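Budget sanity check – second small arm, or spend it on everything else?
Forum > Hardware > Buying and planning

galik_bench
December 20, 2023
Hi all! Long-time reader, I post maybe twice a year. We have one tabletop arm in our lab (small teaching lab, two of us and whoever wanders in) and I've got $2205 left in the equipment line that has to be committed before the books close. My boss, Charito Sarmiento, is fine with whatever I pick as long as I can explain it on one page.

The two options I keep going back and forth on:

Option one, put the whole thing toward a second arm. It won't cover it, so I'd be begging for the rest in August.

Option two, keep the one arm and buy all the boring stuff we've been putting off. Spare fingers, a second camera, decent lights, proper cable management, a real table mat.

We do kitchen-type tasks mostly. Lids on and off, putting small things away, that kind of work.

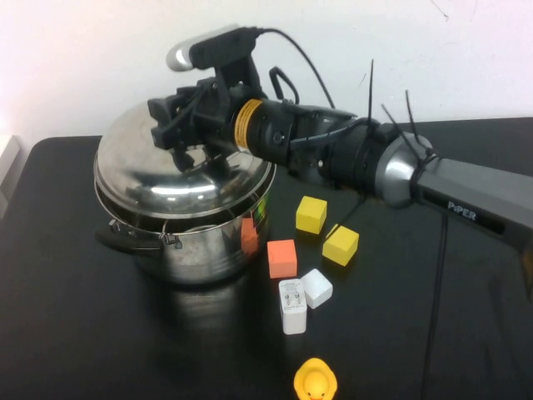

My gut says option two, and it's mostly the cabling that got me there. I priced a cable kit from Mulidton at $182, with sleeves, clips and a couple of strain reliefs, and my first reaction was no way, I have a bag of zip ties. Well, you can see how the zip ties went – the tails are sticking straight up off the joint like antennae, and the camera cable just goes up in one big loop over the gripper. I'd rather spend the money than keep fussing with it. But then a second arm would let two people work at once, and I go back to square one.

What would you do?

fontes_fan
Option two, easy. We bought a second arm before we had spares for the first and it was a mistake. One finger cracked and then we had two arms sharing one good gripper for weeks. Get the fingers first.

tinroof
Going to disagree. Spare parts money is easy to find later, arm money isn't. If you can get most of the way to a second arm now, do that and ask for the rest. People say yes to finishing something that's already started.

And trim the zip ties! Flush cutters are cheap. You don't need a $182 kit for that.

galik_bench
OK fair on the flush cutters, ha. I do own a pair, somewhere.

The kit is more about the long runs. There's one that hangs down beside the table and I don't love it.

marrowbone
What are you doing for lights? I ask because of that pot. Polished steel on a shiny black table, you've got the orange cube showing up twice, once for real and once in the side of the pot. If your camera work matters at all I'd put the lights and a matte mat way ahead of a second arm. We set aside $200 for two soft panels and it was the best money we spent all year.

fontes_fan
Seconding the matte mat. Also buy a pot with a dull finish, they're at every thrift store.

tinroof
Or keep the shiny one, real kitchens have shiny pots. If it only works with dull pots, what did you learn?

marrowbone
Sure, but start easy and get to shiny later. I wouldn't plan a budget around the hardest case.

clitia_user
Different angle: have you logged how many hours the arm you have is in use? We did that for one term before asking for a second Clitia unit and it came out to 13 hours a week. Hard to argue for two of anything after that. We bought a lockable cabinet and a better chair and everyone was happier.

galik_bench
Oof. I haven't logged it and I have a feeling I know what it would say. There's a sign-up sheet but people mostly just walk in.

tinroof
I'll give you that one, clitia_user. If it's sitting idle most of the week, a second arm is silly. If there's a line, buy the arm.

galik_bench
There is not a line. There's a line for the microwave.

So here's where I am: fingers, lights, mat, the cable kit (sorry tinroof), and I'll put whatever's left toward the second camera. Then I'll start a proper log after the break and ask again in August with numbers. Charito says she can sign tomorrow if I get her the page tonight.

fontes_fan
Get two sets of fingers. One set is never enough.

marrowbone
Check shipping before you send the page. Those light panels are bulky and it got us for more than we planned.

galik_bench
Good call, adding a shipping line now. Thanks everybody!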